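Hair ties and bangles, one tray?
marin_22
My kid's bits have taken over the table. Is one shallow tray enough, or do I sort?

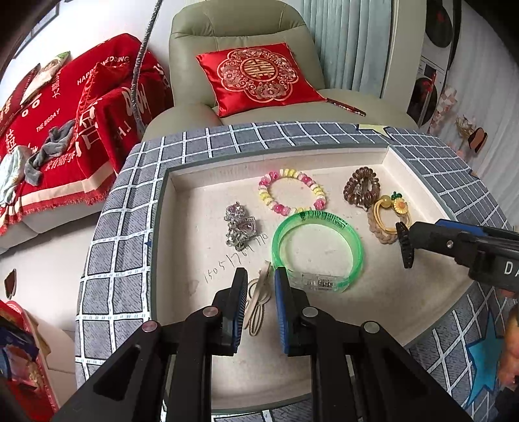

Replies
Zalon
Sort. Coil ties snag on everything, so I'd keep bangles on their own.

marin_22
Tried just a few along the back, beaded bracelet in the middle.

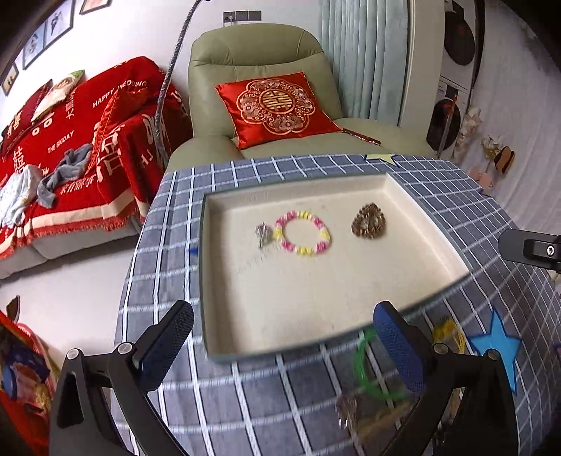 I like it better, but the green bangle still needs a home.

Jomer
Disagree with Zalon, mine all live together. Bracelets first though, eh.
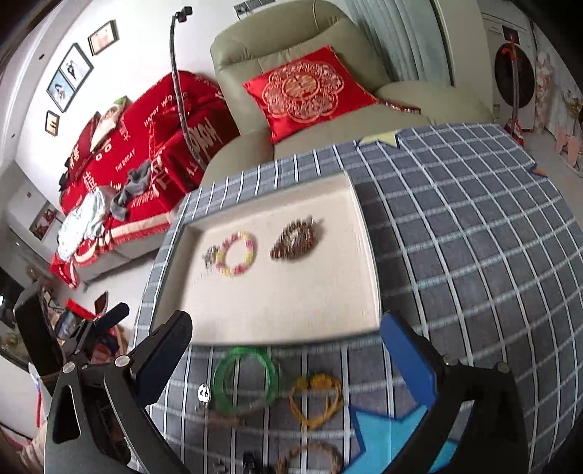

Do you put a lid on it?
Only when we travel, it's a pain otherwise.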